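Kusuma Desk Chair, Black

We have been selling the Kusuma for long enough now that it feels a bit like a member of the family, and people still write in to ask whether it will suit a small room. It will! It was drawn up for spare bedrooms, attic corners and those odd narrow rooms where you have to decide between a bookcase and being able to open the door. The seat and backrest are black, they sit on a single center post, and the whole thing tucks in under a table when you're done for the day.

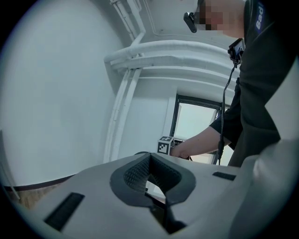
Anjani Nair wrote to us in September that she had gone through two chairs in her top-floor room before this one, both of them so wide in the arms that she ended up working sideways, and that the Kusuma was the first she could turn around in without hitting the wall.

Her room has a plank floor, as so many of our customers' rooms do, and that brings us to the question of scratches. Every Kusuma leaves us with soft casters as standard, and if you have carpet you can swap them for hard ones at checkout (please tell us before we pack the box, it makes life so much easier).
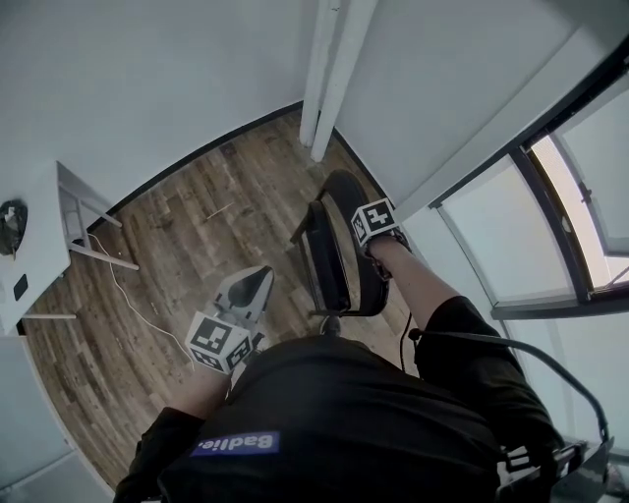

Hafiz would still put a thin mat down on old boards, casters or no casters, and he wouldn't buy any chair before checking the gaps between the planks.

Fair enough, and we do sell a mat, the Flulo, for $50. It is 40 inches across and rolls up for storage. The chair itself is $135, or $82 for a returned one that we have cleaned and checked over in the Trerneck workshop — those go quickly.

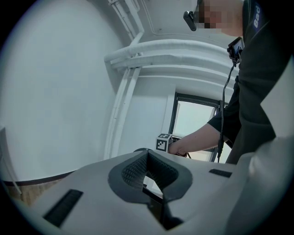
Height and legroom

The lever under the right side of the seat raises and lowers it, and we'd suggest spending a whole afternoon at one height before you make up your mind about it.

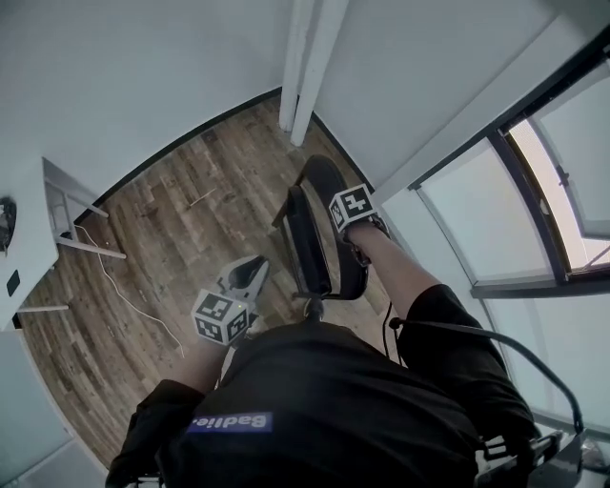

Most of us don't sit the way the posture posters tell us to, and we kept that in mind with the front edge, which is rounded and a little softer than the rest. People slide down, lean, tuck a foot under. A leg stretched out in front over the floorboards, bare from the knee down, is a perfectly ordinary way to sit in a chair, and the edge shouldn't dig into your thigh while you do it. If it does, lower the seat a notch and try again.

Comments (3)

Juwita Sopacua
Does the backrest come off? My stairs have a nasty turn in them.

Timidton Seating
It does, Juwita, four bolts, and the wrench is in the box.

Aiman Wattimena
Got the returned one. Small scuff on the base, otherwise lovely. Would buy again for my son's room.

Join our newsletter for new arrivals and returned chairs. You can unsubscribe at any time.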